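Oficina Lindari – Montagem e organização de peças – Apontamentos da sessão 2

Bem-vindos de novo! Na sessão de hoje ficamos na preparação da bancada, que muita gente gosta de saltar (eu percebo, apetece logo encaixar coisas umas nas outras), mas que poupa imenso tempo mais à frente. Escolham uma mesa escura e sem brilho e pousem sobre ela uma base branca bem esticada, para que as peças pequenas se vejam de longe e não andem a fugir para os cantos.

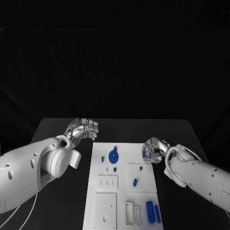 Antes de pegar em seja o que for, espalhem as peças com folga, de modo que os dedos entrem entre elas sem empurrar as vizinhas. No conjunto Barasa, que usamos neste módulo, há 8 formatos diferentes, e alguns só se distinguem pela ponta – vale mesmo a pena olhar duas vezes. Quem preferir o conjunto Ovetti pode trazê-lo, claro, desde que venha completo!

Depois passamos à arrumação em grelha. Cada formato tem o seu lugar e fica nele até ao fim do exercício, mesmo que pareça mais cómodo juntar tudo ao centro. Peguem nas peças compridas pelo meio, com calma, e larguem-nas só quando estiverem bem assentes.
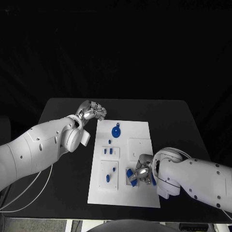 Fig. 2 – Peças azuis e pequenas placas brancas dispostas sobre a folha branca.

Para a próxima aula, tragam um esquema da vossa própria grelha, feito à mão, e leiam a ficha 612 até ao fim, incluindo as notas pequeninas.

Categoria: Apontamentos > Trabalho de bancada
© Lindari | Contactos | Voltar ao topo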